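Ashton Brunton
ok thread. moving out of the flat after 2 years and I have Opinions on what is worth packing. mostly for Zheng who is doing the same in June and keeps asking me

Start with the kitchen. everyone says leave it till last because you need it. no. you need one pan, one mug, one fork. box the rest in week one

Did not do this. ate cereal out of a measuring jug

Books. small boxes. SMALL. I filled a big one and could not get it past the front door, had to unpack half of it on the landing while the woman upstairs stepped over me saying sorry

Got quotes for a van. Rirnero wanted a deposit up front plus extra for stairs. Grurnulov didn't charge for stairs but could only do 7am. went with 7am. regretting it already

Also ask about parking BEFORE you book. our road is permit only and the council form takes ages, and it logs you out if you stop to look for your reg number

Things I have found so far: the spare key we paid to replace. a birthday card I never posted (sorry Mum). three phone chargers for phones I dont own any more

Three tape measures as well. couldn't find one of them when I needed to measure the sofa

Sofa is not going through the new door by the way. did the sum twice. it's on the local selling page for 20 quid if anyone wants it, collection only, bring a mate

Lilus has asked if the sofa is "cat friendly". Lilus it has been very friendly to cats, look at the arms

Clothes next. my rule was if I haven't worn it since last winter it goes. lasted one drawer
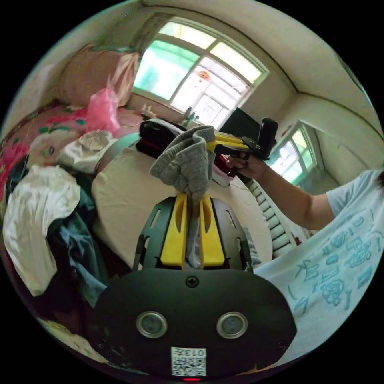

bedroom progress. grey sock, still undecided

Charity shop tips: ring first. ours stops taking bags after lunch and I carried two of them all the way there and all the way back again

Bedding in bin bags is fine. label them though, or someone will put your duvet out with the rubbish. this happened to my brother, he slept under a coat

Meter readings. take a photo on the day you leave, gas and electric, and email it to yourself so its got a time on it. last place tried to bill me for the next lot's heating

Deposit is 1000 and I would like all of it back please. so tonight is oven night. bicarb paste, leave it, scrub, swear, repeat

Also filling the picture hook holes. filler dries whiter than the wall. wall is apparently a colour called "chalk" and the landlord hasn't got any left

Someone asked about post. yes get it redirected, do it early, it doesnt kick in straight away. I left it too late last time and missed a hospital letter

Fridge: turn it off the night before, door open, towel down. eat everything. dinner tonight is peas, half a lemon and some very old halloumi

Right, kettle stays out till the very end. tea bags in coat pocket

van at 7. will post the new place when I can find the charger that works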